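Edham Allotment Association
Minutes of the general meeting, 14 November 2021
Dillville Hall, small room

Present: 10 members. Chair: Dace Toom. Minutes: Rongrong Kong.

1. Previous minutes
Approved with one correction: the Marulanda gate lock is a four-digit model.

2. Water supply
The meter on the lower main shows a loss of 900 gallons over the billing period. The section between standpipes 3 and 4 was pressure tested and did not hold. Cominier quoted for replacement in polyethylene pipe, trench depth to be below the frost line. Quote accepted. The main stays shut off until the work is signed off.

3. Plot rents
Rent for a full plot to be set at 74 dollars, payable by the end of May. Half plots pay half. The water charge remains separate and is billed by plot area.
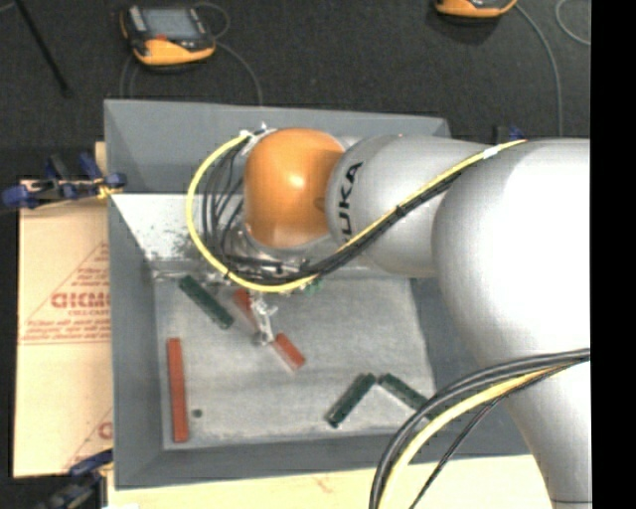

Dace Toom said the due date should be earlier, as the water bill arrives before most rents are in. Put to a vote and not carried. Late payments will be listed at the spring meeting.

4. Compost bays
Bay 2 is closed to new material. No diseased tomato or potato tops in any bay. Turning schedule to be posted at the Marulanda gate.

5. Other business
Request for a second key to the tool store: granted. Hose lengths left across the main path will be coiled and moved to the store.

Meeting closed at 8:40 p.m.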